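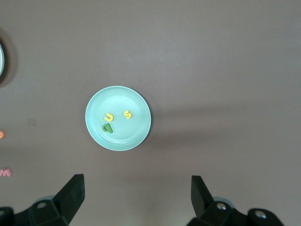

Wirnmont gripper kit, evaluation notes
6 Feb 2021

Bench 2, Orwood room. Kit is the Wirnmont two-finger retrofit with the wrist camera module, on loan from the Vorkport distributor until the end of the month. Picking up from the January notes, which stopped at the wiring.

Setup

Firmware as delivered. Wrist camera at factory exposure. Overhead room lights on, blinds down. Foam letters used as the small-part set, mint-green plates as the bins. Table left matte gray. I tried a white sheet under the plates in January and the rim vanished against it, so no sheet.

Arm mount is our own adapter plate. The one in the kit has the right bolt circle but the locating pin is oversize for our flange. I did not want to ream a loaned part. Distributor has been told.

Task

Pick one letter from the table, place it in the plate, return to the hover pose, repeat. Scoring is pass or fail per cycle. Pass means the letter is fully inside the rim and the fingers have cleared it before the arm lifts. Letter on the rim is a fail. Letter in the plate but lying on another letter is a pass with a note.

Target for the full run is 200 cycles. Today was the short run, 24 cycles, to check logging and the force setting before committing a day to it.

Finger pads

Black pads, standard set. The beveled tip is useful on letters lying flat, since the edge gets under the foam a little before the close. Foam compresses more than the kit manual allows for in its soft object preset. The preset closes to a position and then checks force. On foam it reaches position with almost no force reading and reports an empty grasp while holding the part.

Changed to force close with a position floor. Empty grasp reports stopped. This should be in the manual and is not. The parameter is on the second page of the tool under "advanced", and the tool resets it when the project file is reloaded. Save the file under a new name after changing it, then reload and check.

Camera

View from the hover pose covers the plate with both pads in the lower part of the image. The pads take up a lot of it. The kit offers a mask for them, and it works at one opening width only. Once the fingers move, the mask is wrong and the detector starts proposing the screw holes in the finger base as parts. They have a bright highlight and are the right size for a small "o". I wrote a width-dependent mask in our script and left the kit one off.

Color separation on the gray is good. Yellow is the easiest. The dark green letter gives lower scores than the yellow ones, and the detector is undecided whether it is "p" or "d" when it lies on its side. For this task identity does not matter, only the grasp axis, and the axis was correct. For a sorting task it would matter. Do not quote the kit's letter recognition to anyone as if it were tested.

Letters at the edge of view are a separate issue. With only a piece of an orange letter showing, or a pink "w" partly out of view, the detector still returns a box, and the box center is not the part center. The grasp then lands off to one side. Added a rule: ignore any box that touches the image border, and shift the hover pose before trying again. Costs one extra move per cycle in the worst case.

The soft shadow band on the table to the right of the plate does not trigger detections at the default threshold. It does at 40 percent of default. Leave the threshold alone.

Short run

All 24 cycles completed and logged. Failures were of two kinds: letter released on the rim, and letter dragged back out on the pad when the fingers opened too slowly. The second went away when I raised the opening speed. The first comes from the place pose being taught at the plate center and then offset by the grasp error. Correcting the place pose with the measured offset is a small change in the script and I have not made it yet.

Letters tend to collect in the left part of the plate. Consistent with the offset above. Check sign of the correction before running it.

Log file has time stamps from the arm controller and from the camera module, and the two clocks drift. Used the controller's.

Service offer

Vorkport also sent the quote sheet for the Pangilinan service plan. It covers pads, recalibration, and remote support. Pad replacement is set at 1,000 cycles for soft pads and is not stated for the standard ones. I asked. The answer was "same interval", which seems short for a pad with no visible coating. I want our own wear figure first. Measure pad thickness before the long run and again after, both fingers, at the tip and at mid height.

Remote support needs an inbound connection to the controller. Not on our network. Ask whether the plan is sold without it.

Open items

Offset correction in place pose, check sign.
Pad thickness, before values.
Adapter pin, wait for distributor.
Manual error on soft object preset, send to Wirnmont with the log.
Full run, 200 cycles, after the first two are done.

Arm parked, air off, kit case under bench 2.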